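Testpersonen gesucht: Bluetooth-Controller im Alltag, ohne Werbesprech

Wer in letzter Zeit einen Controller fürs Handy kaufen wollte, kennt die Texte: "beliebtes Produkt", "sofort lieferbar", fünf Sterne von Leuten, die das Gerät offenbar noch in der Folie bewertet haben. Wir von Furbridge vergleichen Zubehör für Mobilspiele und glauben davon erst einmal gar nichts. Für unseren nächsten Vergleich suchen wir 22 Personen, die zwei Controller über mehrere Wochen zu Hause benutzen und hinterher aufschreiben, was daran taugt und was nicht.

Es geht um den Pyo, einen ausziehbaren Controller, in den das Telefon eingeklemmt wird, und um den Esum, der wie ein gewöhnliches Gamepad aussieht und über eine Halterung mit dem Telefon verbunden wird. Beide Hersteller versprechen eine Verbindung ohne spürbare Verzögerung. Das hat bisher noch jeder versprochen.
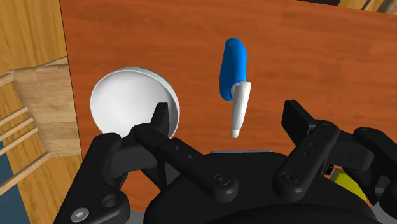

Wir haben beide Geräte regulär im Handel gekauft. Die Hersteller wissen von dem Test nichts und bekommen die Ergebnisse nicht vorab zu sehen. Bezahlt wird der Vergleich aus den Abonnements unserer Leser, Provisionen für Kauflinks nehmen wir nicht. Man darf auch uns gegenüber misstrauisch sein, deshalb veröffentlichen wir alle Fragebögen im Wortlaut, nur die Namen werden entfernt.

Was Sie mitbringen sollten:
Ein Android-Telefon, das Sie wirklich täglich benutzen, kein Zweitgerät aus der Schublade.
Mindestens ein Spiel mit Controller-Unterstützung, das Sie ohnehin spielen.
Geduld beim Koppeln. In unserem Vorversuch hat der Esum das Telefon mehrmals nicht wiedergefunden, und wir wüssten gern, ob das an unserem Exemplar lag.
Volljährigkeit und eine Lieferadresse in Deutschland.

Technische Vorkenntnisse sind nicht nötig. Wer beruflich mit einem der Hersteller oder mit einem Händler für Spielezubehör zu tun hat, kann leider nicht teilnehmen.

Ablauf

Der Test läuft 42 Tage und beginnt im September. Sie bekommen zuerst das eine Gerät, nach der Hälfte der Zeit das andere; die Reihenfolge wird ausgelost. Pro Woche füllen Sie einen Fragebogen aus, der ungefähr 22 Minuten dauert. Gefragt wird nach Verbindungsabbrüchen, Akkulaufzeit, Druckpunkt der Tasten und danach, ob Ihnen nach einer längeren Partie die Hände wehtun.

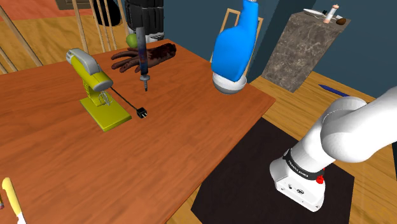

Am Ende steht ein Gruppengespräch in unseren Räumen im Clasamside, Beginn 18 Uhr. Wer weiter weg wohnt, kann sich per Video zuschalten. Das Gespräch wird als Ton aufgezeichnet und nach der Auswertung gelöscht.

Vergütung

Sie erhalten 282 Euro, ausgezahlt nach dem letzten Fragebogen. Eine Teilzahlung bei vorzeitigem Abbruch gibt es nur, wenn das Gerät selbst der Grund ist – ein defekter Akku zum Beispiel. Die Controller gehen an uns zurück, den Versand übernehmen wir. Behalten dürfen Sie sie nicht. Wir haben das früher anders gehandhabt und festgestellt, dass geschenkte Geräte auffallend gute Noten bekommen.

Bewerbung

Schreiben Sie uns über das Kontaktformular, Betreff "Controller-Test". Wir brauchen Ihr Telefonmodell, die installierte Android-Version, die Spiele, die Sie verwenden würden, und zwei oder drei Sätze über das letzte Zubehörteil, das Sie enttäuscht hat. Lobeshymnen auf unsere Seite können Sie weglassen. Eine Antwort bekommen alle, auch bei einer Absage, in der Regel innerhalb von 2 Wochen.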